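Iritz (software)

Iritz is a commercial simulation package for robot grasping, sold by the Girkcombe firm Degefa. It lets a user place an object on a virtual surface, pick it up with a modelled gripper and record the attempt from a chosen camera. The package is used mainly by university groups and by small engineering firms that want to try out a gripping routine before buying hardware.

History

Work on Iritz began as an in-house tool written by Tsehay Alemayehu and Andor Bíró, who needed a way to check gripper settings without booking time on a shared arm. It was first offered to outside users in May under the name Degefa Bench, and was renamed when the object library was added. The current release, version 3, dates from Sat 24 August. Bíró left the project shortly before that release and Elin Bellis took over the physics code.

Contents

The package is sold in two parts. The base kit contains the simulator, two table models, a plain floor and a set of grippers with fingers that can be swapped or resized. The object library is a separate purchase and holds nearly 1,000 models, of which 400 are household goods. The rest are tools, toys, packaging and a group listed as "collectables", which takes in old optical instruments, clocks and small ornaments. Each model comes with a mass, a friction value and a simplified collision shape. Users can edit all three.

Scenes are saved as text files and can be run in batches of up to 200. Table angle, object position and camera position may be fixed or varied at random between runs. Lighting is even by default – shadows can be switched on, but this slows down rendering on older machines.

Licensing

Iritz is licensed by the seat, with a yearly fee. Teaching licences cost less but leave out batch running. A trial copy without the object library is free to download. Support is given by email from the Girkcombe office and, for French-speaking customers, by the reseller Villance.

Reception

Lucienne Delorme, reviewing version 3 for a robotics newsletter, found the installation simple and the gripper models detailed, but wrote that thin parts such as handles and rods were the weak point of the collision shapes. She advised users to redraw these by hand. Ismael Nogueira, who compared Iritz with two free simulators, rated it highest for ease of use and lowest for its manual, which at the time still described menus from the earlier version. Degefa has since put out a revised manual.

Soft objects such as cloth and rope are not supported. Degefa has said it plans to add them but has given no date.

See also

Robot end effector
Physics engine
Grasp planning
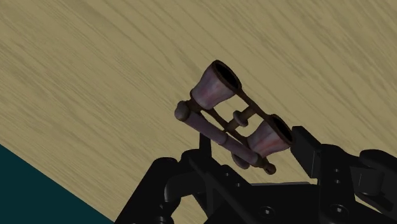 Opera glasses held by a gripper above a tabletop, simulated view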